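Carpet in working rooms: notes for the Sunday afternoon session
Speaker: Dymphna Brophy
40 minutes including questions

Before starting

Check the clicker. Water on the left of the lectern. Samples in the blue crate: pass round the loop pile first, then the cut pile, and get them back before the break as the Witano people want them for their stall.

Slide 1: Title

Say who I am. I look after floors and rooms for Grokbridge at the Pamville site. Before that I fitted carpet for a living. I am talking as someone who has put it down and as someone who now has to keep it decent.

Slide 2: What we have

18 rooms with carpet. Most of it was laid before I came. Two kinds: broadloom in the older wing, tiles everywhere else. The older wing is where most of the complaints come from and it is also where people move heavy things about the most.

Kuldeep Nishad has the plan with the dates on it. If anyone asks how old a particular floor is, say I will send it. Don't guess.

Slide 3: Why carpet at all

The question always comes up, so deal with it early. Hard floors are easier to wipe. Carpet is quieter, and in a room where six people are on the phone that matters a lot. It is also kinder when something gets dropped. A screwdriver dropped on vinyl leaves a mark. Dropped on carpet it leaves nothing, although you may not find it again.

We asked people in the older wing whether they wanted the carpet taken up. They said no. They wanted it cleaned.

Slide 4: What wears it out

Grit first. It comes in on shoes and works down to the backing, and then each footstep rubs it against the fibres. Chairs on castors next. Then dragging. A single drag of a loaded cabinet does more harm than a month of walking, and you can see the track in a low light for years.

Tell the Chauhan cabinet story here if time allows. Short version: delivered to the wrong end of the corridor, dragged the whole length by two men in a hurry, seam lifted in three places. We reglued it. It shows.

Slide 5: Mats

Longer than you think. A mat at the door should take several steps from each foot. The small ones with a logo on do very little. Ours are now long enough that people complain of the look of them, and the vacuum bags fill more slowly.

Shake or vacuum both sides. Lift them weekly and let the floor under them air.

Slide 6: Covering up

This is the part people wrote in about, so slow down.

Sheeting is for dust, paint and short jobs. It does not protect against weight. A castor goes over plastic film and presses into the pile just the same, and the film creases and somebody trips. For weight, use board. Put the smooth side down, and butt the edges together – don't overlap them.

Sticky-backed film is fine on cut pile for a few days. Read the packet for the limit and write the date on the corner in marker. Bit-na Ra found a piece in the old post room that had been down since before the room was renumbered. The glue stayed in the carpet when the film came off, and it picked up dirt in a neat square that we have never shifted.

Plastic covers on the things you are working round are a separate matter. Keep them on until the dusty work is done, then fold them inwards as they come off, and carry them out of the room before shaking. I still see people shake them over the carpet they have just vacuumed.

Slide 7: Vacuuming

Slow passes, two directions. Brush height set for the pile. Ask the room how many have ever changed the brush height on their machine. Wait for the hands.

Edges by hand with the narrow tool, under radiators too. Screws, washers and cable tie ends get picked up by hand first. A cable tie end will jam a brush roller.

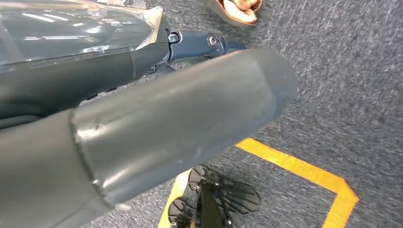 Slide 8: Spills and grease

Coffee is easy if you get to it. Blot with a plain white cloth, from the outside in. No rubbing. Cold water, a little at a time, and blot again.

Oil and grease are slower. Scrape off what sits on top with a blunt knife, blot, then a dry solvent cleaner on the cloth and never straight on the floor. Too much of it gets through to the backing and the glue goes soft. Test in a corner. Bimla Shakya does all our testing behind the door, on the hinge side, and keeps a note of what was used.

If it is a tile, stop fussing and swap it. Keep the spares from the same batch. We bought 85 spare tiles when the new wing was done and I wish I had asked for more.

Slide 9: Swapping a tile

Find the arrow on the back and match it. Lift from the middle of an edge with a thin blade. Clean the old tackifier off if it has gone lumpy, otherwise leave it alone. Press in, starting at one corner.

A new tile will look too bright beside the old ones. If that bothers anyone, take a worn tile from under a cupboard and put the new one there instead. Santosh Solanki does this for the front rooms and you would not spot which ones he has changed.

Slide 10: Keeping a record

One sheet per room. Date, what was done, what was used, initials. Ours hangs inside the cleaning cupboard door. Mention that a shared file was tried and the sheet got filled in more often.

Slide 11: Questions

Likely ones: steam cleaning (yes on the tiles, ask the maker about the broadloom first), moth (not on our nylon, but check any wool), chair mats (hard ones crack, budget for replacing them).

Handouts are on the table by the door. Collect the samples.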